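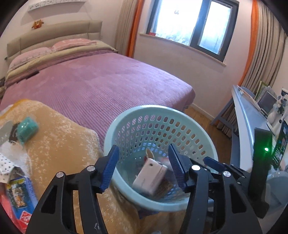
My aunt said the ferry to Grekholm would never run in that fog, and that if it did I'd be the only fool on it. She said it over the phone at 6 in the morning, with her kettle going in the background, and she was half right. It ran. There were three of us fools, plus a dog.

I had wanted to hear the Grekholm bell since I was nine years old. My grandfather had a record of bells from the north coast, one side churches and the other side harbors, and the very last track was a fog bell rung by hand on a rock with a single village on it. It lasted less than a minute. You heard the bell, then a long stretch of water, then the bell again, and somebody coughing. I wore that track out! I used to lift the needle and set it back down so many times that he finally gave me the record and bought himself another one.

So there I was at the rail with my collar up, grinning like an idiot into a wall of gray.

The crossing takes 40 minutes in clear weather. We had been out for more than an hour when the captain cut the engine and leaned out of the wheelhouse and put a finger to his lips. The dog's owner took hold of its collar. The other passenger, a man with a crate of seed potatoes between his feet, took off his hat, and I have no idea if that is a custom or if his head was hot.

We drifted. The water slapped along the side. I could hear my own jacket.

Then it came, off to the left and much lower than I remembered, so low that I felt it in the rail before I was sure I had heard it. One stroke. I counted under my breath the way I had as a kid, and at eleven it came again – the same gap, the very same gap as on the record! I laughed out loud and the captain gave me a look, and then he laughed too, and started the engine and turned us toward it.

The ringer was a woman of about my aunt's age in a yellow oilskin, standing in a shed with one wall missing. She had a wool scarf wrapped around her ears and she kept time with her foot. When the ferry was tied up she gave the rope one more pull for the road, as she put it, and came down the steps to see what we had brought her.

We had brought her the potatoes. We had also brought a newspaper, two sacks of flour and me.

I told her about the record. I told it badly, all out of order, the needle and my grandfather and the cough, and she stood there with a sack of flour on her shoulder and let me get all the way to the end.

"That cough was my father," she said. "He had it every winter. He was so mad when they left it in."

She had never owned a copy. They'd been promised one, she said, and it had gone to the wrong island. I had mine in my bag, wrapped in two sweaters. I hadn't planned to give it to anyone. I'd only wanted it to come along, which sounds silly when I write it down, but on the boat it had made perfect sense. 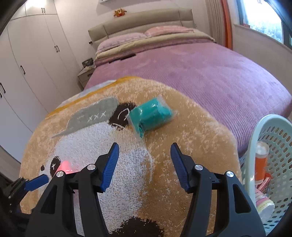 She had a record player in the kitchen under a stack of seed catalogs. It took us a while to dig it out and longer to find a plug that worked. Her brother came in from next door, and then two kids who had seen a stranger go up the path, and the captain, who said he couldn't sail until it lifted anyway and was there any coffee. There was coffee. There was also a cake with caraway in it that I have tried to bake ever since, and I have never come close.

We skipped the churches. She put the needle down herself, very slowly, with her tongue between her teeth, and there was the old crackle I knew better than any song. The bell. The water. The kids looked at the window, then at the record player, then at the window again. The bell. And the cough.

Her brother said, "Well, there he is," and went out and stood on the step for a bit.

She played it four more times. On the last one she was tapping her foot, and at the eleventh tap she was a hair ahead of the bell, and she frowned at it.

"He's slow," she said. "I always told him he was slow."

Around noon the horn of another boat sounded, a long way out, and she was up and into her oilskin before the rest of us had put down our cups. I asked if I could come. She looked at my hands, went back in, and found me a pair of gloves.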